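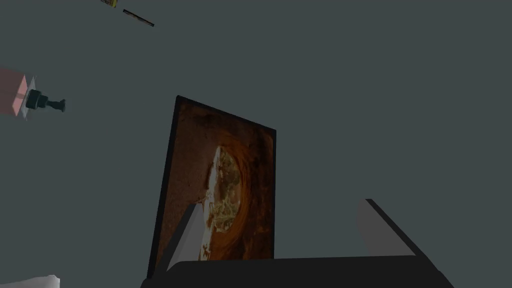

Wrist view, gripper open, framed picture behind the fingers.

2024-05-21, sim bench notes
Present: me, Yuto Takagi for the first half, Daichi Sugawara on the render machine.

Carrying on with the camera dropout question. The policy gets a wrist view and a view over the body at every step, and we want to know how much it leans on each. Yuto thinks the wrist stream is close to useless until the hand is near the counter. The still at the top is the sort of thing he means: background, art, a bit of pink block with a teal fixture on it, and nothing you could plan a grasp from.

Method
Same scene file for all runs (Flestari kitchen and office, the version with the orange floor). Object positions are reseeded each episode, robot base fixed. Three conditions:
1. Both views on throughout.
2. Wrist view replaced by flat grey for the whole episode.
3. Wrist view replaced by flat grey at random, in blocks of 30 steps.
Episodes are capped at 600 steps. I had left the cap at the old default in condition 2, so the first batch of that is thrown away. Rerun is queued.

Condition 3 uses Mizuno's masking code. Had to patch it: it was masking the image but still passing the old image embedding through from the cache, so the policy could see perfectly well. That probably explains why the September numbers looked so good. I have put a note on the old results page and told Daichi not to quote them.

Scoring
A grasp counts if the object stays between the fingers when the arm is moved clear of the counter. The checker reads contact from the simulator, not from pixels. Where the checker and the video disagree I am going with the checker and writing the episode number down.

Small purple item in the right gripper, left gripper up and empty. Apple, bowl and the green board still on the counter. Good view to keep for the slides – both arms, the counter and the painting on the wall all in one.

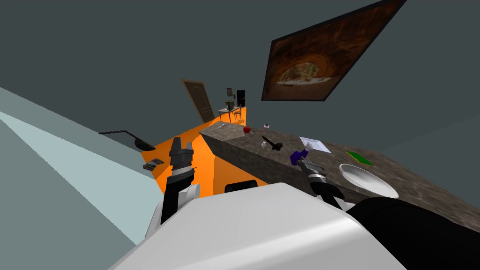 Results so far
Condition 1: 49 successes, all checked by me against the log.
Condition 3: still running, no number yet. First episodes look slower on the approach and much the same once the fingers close.
Condition 2: nothing usable (see above).

Too early to say Yuto is right. If he is, blanking the wrist view early in the episode should cost us nothing, and blanking it late should hurt. Condition 3 does not separate the two because the blocks fall anywhere. Daichi suggested a fourth condition where the mask comes off at a set distance from the target. Easy to add, the distance is already in the log.

Problems
– Tilt. The body view is rolled a long way over and the counter runs steeply across it. Yuto reckons the camera mount transform is being applied twice. I want to leave it alone until the three conditions are done, otherwise we are comparing different inputs. The training set has the same tilt, I looked.
– Render machine ran out of disk in the afternoon. Daichi moved the old Hudero logs off it.
– Prornix build is one version behind on my desk and not on his. Update mine before the next batch.

To do
Finish condition 3 overnight.
Rerun condition 2 with the right cap.
Write the distance mask (Daichi), test on 30 episodes before a full run.
Ask Yuto for his list of wrist frames so we can check how many contain the target at all.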